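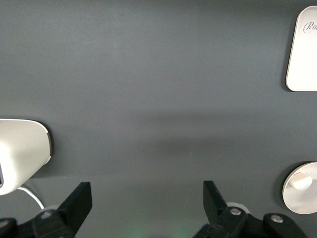
Kane Stubbs asked that the wrist camera be checked before the gripper on this occasion, as the Brolton trial had lost a morning to a loose lens ring that was only found after the fingers had been set. The order of the sections below has been changed accordingly.

**Gripper comparison, bench 2: pre-trial inspection**
Date: 2022-02-25
Units under trial: Stalleck two-finger gripper (fitted), Pullberg two-finger gripper (to follow)
Controller: Rosser, single cabinet

Mark each item P (pass), F (fail) or N (not applicable). A comment is required for every F.

### A. Wrist camera

- [P] Bracket screws tight, no play when pressed by hand
- [P] Lens clean, lens ring locked
- [P] Both fingers within view when fully open
- [F] Exposure fixed, automatic setting switched off

*Comment:* Exposure had returned to automatic after the last restart. The bench surface is matte dark grey and the articles on it are white, so an automatic setting will shift as the arm moves between them. Reset by hand and re-marked P at second check. The setting is to be confirmed after every restart until the cause is known.

### B. Gripper

- [P] Finger blades free of chips and burrs
- [P] Screws at blade base and outer joint present and seated
- [P] Opens and closes fully at low speed, ten cycles
- [P] Closing force within the limit set for the trial
- [N] Rubber pads fitted

*Comment:* The Stalleck unit is being tried with bare blades first. Smooth, rounded articles with a glossy finish may slip at the lower force setting. Any slip is to be recorded as a result and the force is not to be raised during a run.

### C. Bench and articles

- [P] Surface clean and dry
- [P] Clear space in the middle of the bench for the approach
- [F] Cables secured or outside the path of the fingers

*Comment:* One thin white cable lies within reach of the left finger. It is to be taped down or moved before the first powered approach. Operators should bear in mind that a slack cable may be drawn in by the finger linkage without any rise in the force reading.

### D. Controller and stops

- [P] Emergency stop tested from both positions
- [P] Speed limit confirmed on the Rosser panel
- [P] Arm holds position on loss of power
- [P] Cycle counter recorded at start: 765

*Comment:* The Stalleck unit is due for service at 2,000 cycles. The planned 66 runs will not reach this figure. The Pullberg unit must be inspected separately and its own sheet completed; results from section B may not be carried across.

### E. Release

Released for trial subject to the cable item in section C. The person starting the first run is to initial that item on the bench copy. Remarks on the order of sections should be sent to Kane Stubbs before the Pullberg unit is fitted.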